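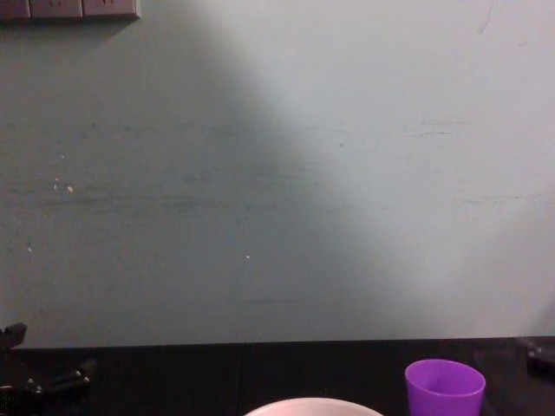 *Attachment 1. Chest camera view, both arms at the table, purple cup and white bowl set out.*

**Ticket 19 – Dustby shared workshop, two-arm build**
**Component:** chest camera, framing and exposure
**Reported by:** Weidong Guo
**Status:** Open

**Problem**

The chest camera is aimed too high. The wall takes up most of the view, and the tabletop appears only as a strip along the bottom. The lower part of the cup and most of the bowl fall outside the picture. The left gripper is partly visible in the lower corner; the right arm shows only as a small dark part at the edge.

Light on the wall is also uneven, bright toward the right and shadowed on the left. The left gripper is difficult to separate from the dark table.

**Actions taken**

1. Camera mount (Naqvi bracket) checked. Both screws were tight.
2. Lidis control software restarted at 2:13 p.m. No change in framing.
3. Exposure fixed at the setting used in October. Gripper contrast remained poor.

**Requested**

- Tilt the bracket down 13 degrees and repeat the capture with the cup and bowl in the same places.
- Approve a light mat for the tabletop – the Stisness roll in storage is acceptable.
- Hold the nearly 3,000 stored captures until the new angle has been reviewed. No files are to be deleted under this ticket.

Assigned to Weidong Guo, pending bracket adjustment.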